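**Skendwood bench enclosure: set-up guide**
Section 6. Work surface, wall panels and small parts

This section covers the tabletop, the patterned wall panels and the handling of small loose parts. Complete it before first use and repeat it each September.
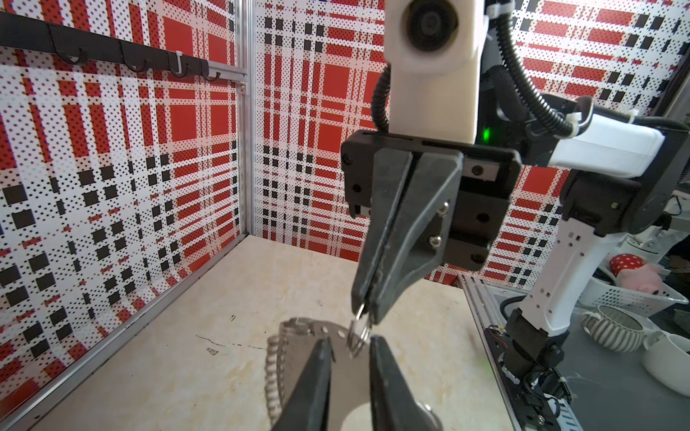
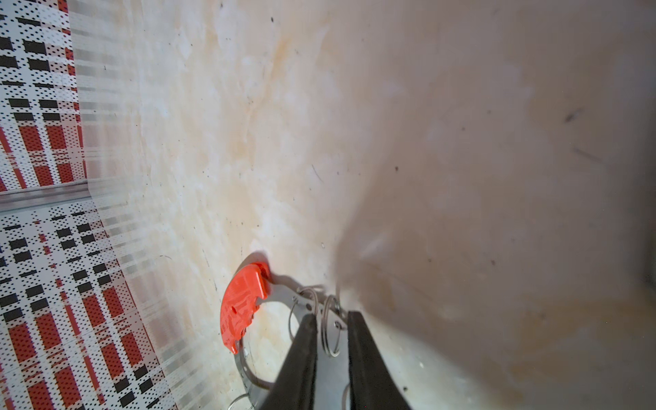
*Fig. 6-1 and 6-2. Cream work surface with patterned wall panel and metal rail.*

**6.1 Work surface**

1. Remove all loose parts from the tabletop.
2. Wipe the surface with a damp cloth and a mild soap solution. Work from the back corner to the front.
3. Treat remaining dark marks with Dolov surface cleaner. Leave it on for 30 seconds, then wipe.
4. Dry with a lint-free cloth. Check for hairs and fibers under low side light.

Note: Fine scratches do not affect use. Replace the top if a scratch catches a fingernail.

**6.2 Wall panels**

1. Seat the lower edge of each panel behind the metal rail.
2. Press the panel flat from the center outward.
3. Clean with a dry cloth only.

Caution: Do not use solvent on the printed side. The red ink will lift.

**6.3 Hook rack**

1. Fit the rack high on the left wall.
2. Secure it with a cable tie and trim the tail flush.

**6.4 Small parts**

1. Lay flat metal parts directly on the surface, clear of the rail.
2. Place rings and washers one at a time.
3. Return plastic parts to the Gatti tray, part no. 962, when work is finished.

Caution: Small rings can roll under the rail. Loosen the rail screws before retrieving them. Do not pry.

Replacement panels: order Rodinlow sheet 137.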